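[Bench-Arms] Re: Skima table-clearing package: worth the quote?
22/07/2026
From: Ghazala Mughal
Reading time: 4 minutes

On the list, R. Warraich wrote:

> Has anyone had the Skima package on trial? We've been quoted for the
> arm, the mobile base, the black two-finger gripper and a year of the
> support plan. The brochure says it can tidy shared tables in offices
> and student common rooms, but it gives very little on what sort of
> objects it manages or how long the setup takes. The salesman keeps
> steering me back to the video.
>
> We don't need it to be fast. We need it to run in the evening without
> somebody standing next to it. Also, is the support plan worth having
> or can we leave it off the order?

We've had one on loan at Nikness since January, so I can answer some of that. I don't work for Skima and we paid the normal trial fee.

Setup first. The brochure says half a day. It took us four days, and two of those were spent on the floor map. Our lounge is carpeted and full of chairs on wheels, and people leave them wherever they like. The base copes with a chair that has moved, but it won't push one aside. If it can't get close enough to a table it gives up on that table, writes a line in the log and goes to the next. You can set it to come back later. That setting is off when it arrives, and you'll find it under Route, then Retry.

Reach is fine for a small round table if it can park on one side. For anything long it has to drive round, and each time it parks it checks its position again before the arm moves. Allow for that if your tables are rectangular.

We logged 1710 pick attempts during the trial. Of those, 634 were on cups, so that is the number I trust most. Plastic cups standing upright are easy for it. Paper cups are all right once you turn the grip force down from the factory value, otherwise it dents them. A cup lying on its side is picked up less often, and I would not ask it to deal with one that still has a drink in it.

Other things, in the order we tried them:

Small boxes: good. It picks them squarely and puts them down where you tell it to.

Thin sticks, stirrers, pencils: poor on a shiny table. The fingertips have to come right down to the surface and the default height stops a little above it. You can lower the height by hand but then you need to be sure the table is level. Two of ours weren't.

Paper: a single sheet is hopeless. A stack is possible if the edge hangs over the side of the table, and it seldom does.

Bags: it will lift a light one by the handles if the handles stand up. We told it to leave bags alone in the end. People don't like their bags being moved, and I can't blame them.

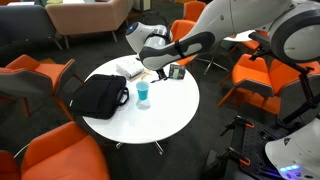

The object list is where most of your time will go. Skima supply a set of known objects and you add your own by showing each one to the camera from several sides. The screen asks for far more views than you need. I added most of ours in one afternoon and they have worked as well as the ones that came with it. Give them plain names, as the log uses whatever you type and you will be reading that log every morning.

On running it alone in the evening: we did this for the last part of the trial, with the room locked. It stops when someone opens the door, but only because we wired the door contact ourselves. The connector is on the base and the manual covers it in one paragraph. If you want it to run while people are in the room, you will need to go through your own safety people. The arm does stop on contact, and it is slow in shared mode, but the paperwork is yours to do and Skima won't do it for you. They say so in the small print of the quote, on the last page of ours.

Cables need watching. Ours had a loose run down to the gripper that could drag over the table. Skima sent clips when I asked and fitted properly they hold it well enough. Ask for them with the order.

Support plan. Ours was quoted at 3000 a year before tax. For that you get phone help in office hours, software updates and one visit. The phone help is good. I rang several times and always got a person who knew the product. The updates are included for the first year anyway, so check whether you are being charged for them twice. The visit I could have done without. If you have somebody on site who is happy to read a log and change settings, I'd leave the plan off and see how you get on. If you haven't, take it.

I also had a look at the Pemex unit when it was shown to us last year. It is cheaper, but the arm has to be bolted down, so it's no use for a room with several tables. If you only have one table or a counter, get a quote from them as well. I haven't used it for longer than an hour and can't tell you how it holds up.

Would I buy the Skima? For cups and small boxes in a room that is closed at night, yes, probably, if they move on the price. For general tidying as the brochure has it, no. Someone still has to go round in the morning for the paper and the odds and ends, and if they're going round anyway they could pick up the cups.

I can send the settings file to anyone who wants it. It's for the software version before the current one, so check the grip force values before you load it.

Ghazala

Comments

tombench
Thanks for this. The Retry setting had us stuck too. Our unit skipped the same table for a week before we looked at the log.

R. Warraich
Very useful, thank you. I've asked for the support plan to be priced separately. Could you send me the settings file? Our tables are round and all the same height, so it should carry over.

Fenwork
Did you try softer fingertips for the thin stuff? We stuck rubber sheet on ours and stirrers got a bit better. It wears through quickly, though.

G. Mughal
Not yet. What thickness did you use? The file is on its way to Warraich.

Fenwork
The thinnest they had in the shop. I'll measure it when I'm back in.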